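The chopstick problem, or what happened to my table

20 Aug 2024

So I finally did something about the utensil drawer. If you've been reading for a while you know the one – it sticks in October, it sticks in spring, and it sticks worst of all when you have guests standing there waiting for a spoon. Last week I yanked it so hard the whole thing came out and landed on my foot. That was the end of my patience!

I dumped everything on the bed (don't ask me why the bed) and started sorting. I own a ridiculous number of wooden sticks. Chopsticks, skewers, stirrers, a few I couldn't name if you paid me. Half of them came from takeout bags, and a bunch came from the going-away party at the old apartment in Kustbridge, when Su-bin Gil made enough food for the whole building and sent me home with the leftovers and all the stuff to eat them with. I can't throw those out. I tried. They went into the trash and came right back out again five minutes later.

My first idea was one of those divided trays. I measured the drawer (38 centimeters wide, which I wrote on my hand and then washed off, so I measured it again) and went over to Gollow to look. They had a nice bamboo one, but it was too long by a hair, and the next size down looked like it was made for a dollhouse. I went home with a dish brush and a bag of pears.

Then I remembered how my aunt did it. She never used a drawer for any of this. She had a container out on the table, everything standing up in it, and you just grabbed what you needed while you were eating. Kids could reach it, nobody had to get up, and the drawer was for batteries and string like God intended.

So that's what I'm doing now. The cream square one was sitting in a cupboard holding rubber bands, and it's a good height for this. I put it on the checked tablecloth, the pale blue-green one, which I've been saving for no good reason for years.
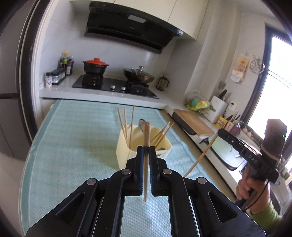

Sticks on the table at last, with a dark metal handle poking up in the middle of them.

I like having it out. The pale wood looks pretty against that cloth, and I've caught myself setting the table properly just so I get to use it. My only worry is dust, so I may rinse the lot every weekend and see if I keep that up.

The drawer opens with one finger now, by the way. Next up is the shelf with the lids – I have 30 lids and I don't want to talk about how many pots.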